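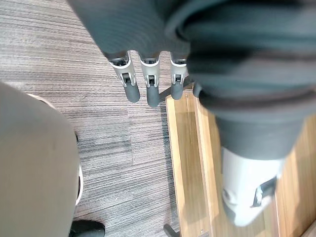 What We Set Out to Do

Our group project for the second-year Television and Audiences module at Milness College was on endings, and in particular on how viewers behave while they wait for one. The series we picked was Nellurholm, a drama in which a ferry operator's daughter comes home to a cold island and finds that everyone has been lying to her, including the priest. It runs to eight episodes, released weekly by the streaming service Kindard. Two of us had already seen it and claimed this would save time.

The question, as approved by our tutor, was whether weekly release makes viewers guess more carefully than they do when a whole series lands at once. We had wanted to ask why people are so rude about the priest. That was judged too narrow.

Method

We took our material from Wei, a discussion board where the Nellurholm threads are still open to read. Between the first episode and the last, viewers left 1,812 posts. We read all of them, which took most of September and a good part of our goodwill. A post counted as a theory if it made a claim about the plot that a later episode could prove wrong. "I don't trust that boat" was argued over for a whole afternoon and left out.

Each theory was read by two of us separately and given a score for evidence. A theory that pointed to a line of dialogue or an earlier event got full marks. A theory resting on the actor having "a murderer's ears" got none, though it was later right.

For comparison we ran a small survey of students on campus who had watched the series in one go after it finished. We handed out 136 forms in the canteen and got most of them back, a few with soup on.
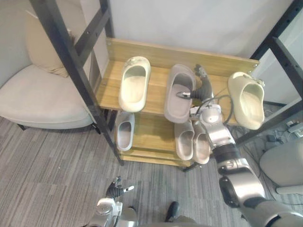 The survey asked people to write down who they had suspected at the halfway point, and here we met our first real problem. Anyone who has seen the last episode remembers having suspected the right person all along. We had been warned about this in a lecture and put the question in anyway.

Findings

Weekly viewers gave more evidence per theory, and their theories got longer as the series went on. The longest came in at 850 words and concerned a raincoat. They weren't right more often. Episode five, in which very little happens, produced the most theories of all, and also the most confident.

The viewers who watched it all at once guessed less and complained less about the pace. Several couldn't remember episode five.

Problems

The two samples don't match. People who post on a board like to post, and people in a canteen want their lunch. A fairer test would follow both groups from the first episode, with guesses written down as they watch. We would also settle the scoring rules before starting the reading, as we changed ours after the third thread and had to go back to the beginning.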